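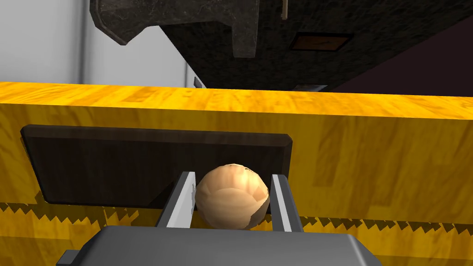
Onion growers in Coltgate expect a smaller crop this year after a dry April, the Lorente growers' association said.

The association's 84 member farms planted 378 acres of yellow onions, down from last season. Several growers left fields empty when the district cut water deliveries.

"The plants that got water look fine," said Olga Pastor, who farms east of town. "We just have fewer of them."

Packing at the Cladano shed will start in August and run five weeks. The shed is hiring 77 seasonal workers, and applications are open at the front office until 4 p.m. on weekdays.

Emiliano Arroyo, the shed manager, said prices for 50-pound sacks will be set in July after the first field samples come in.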